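A Fault in the Bedroom Trials, and What We Have Changed

February 2022

It is my practice to write up every fault of any consequence on this page, including those that reflect poorly on my own preparation. The matter set out below concerns the humanoid we operate at the Plustdale apartment, and in particular its ankle joints. No one was hurt. The robot was damaged slightly and our schedule considerably.

The Plustdale work is concerned with bedding. The robot stands on a pine platform at the side of the bed, takes hold of pillows and fabric, and is expected to leave them where the task sheet says. Annick Wong wrote the task sheets. Erhan Saraç is responsible for the lower body, and I am responsible for the arms and for the general conduct of each session. The platform was built by Octavio Ibarra to give the arms a better reach over the mattress. It has two levels, and the difference between them is central to what follows.

On run 209 the robot was reaching for the farther pillow when the left ankle controller stopped reporting its position. The balance software continued to use the last value it had received. For a short time this made no difference. The arm then extended, the weight of the upper body moved toward the bed, and the ankle did not correct for it. The robot went over sideways against the mattress, one foot slid from the upper level to the lower, and Erhan pressed the stop button. 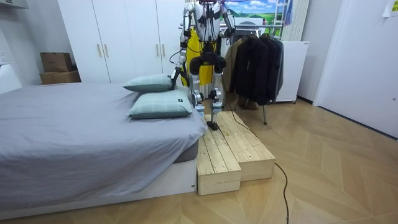
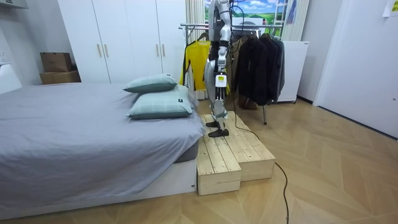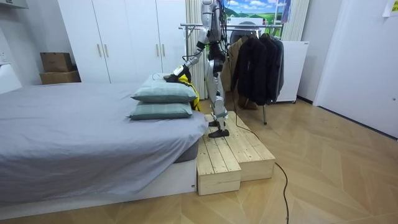

The humanoid on the platform at Plustdale.

The log showed that the position signal had been absent for 600 milliseconds before the software raised any warning. The limit had been set at 700 milliseconds for the stop itself, a figure carried over from bench tests in which the robot was held in a stand and could not fall. I approved that figure last year. It should have been reviewed when we moved to free standing, and it was not.

Songül Duman examined the ankle the next morning and found a connector that had worked partly out of its socket. The locking tab was intact but had never been fully closed. She then checked the remaining connectors in both legs and found 4 in the same condition, all of them on the side that is awkward to reach once the shin covers are fitted. The maintenance sheet asked only whether each connector was "in place," and every one had been marked yes.

There was also some disagreement about the platform. Octavio held that the step had nothing to do with the fault, and as regards the cause he is correct. Eylül Dönmez, who reviews safety matters for us, took the view that a foot which slips from one level to another makes any fall worse and harder to predict. I have sided with her. A single level platform is on order from Foltero, the joinery shop that supplied the original boards, and we expect to have it in March. Until it arrives, reaches to the far side of the bed are suspended.

The following changes are already in effect.

The stop limit for a missing joint signal has been greatly shortened for all standing work, and the software no longer accepts an old value as a current one.

Connectors are now checked with the shin covers off. The person checking must pull gently on each one and sign for it by number.

The stop button is held in the hand for the whole of a run. Previously it could be set down within reach, and it was only through Erhan's own habit that it was being held on run 209.

The floor beside the platform is to be kept clear of people while the legs are powered. Adjustments to pillows or sheets are made with the legs off, even when this means beginning a run again.

I have been asked whether the cable leading away from the robot played any part. Eylül and I went through the log and the recording together and found no sign that it had been pulled or caught. We have nevertheless added its route to the list of items checked before each run.

Repairs to the ankle housing are being carried out by Özkan, and Songül will refit the joint herself. She has asked for two full days of standing tests with the arms at rest before any bedding task is attempted, and I have agreed to that. The revised maintenance sheet will be posted here once Annick has finished correcting it.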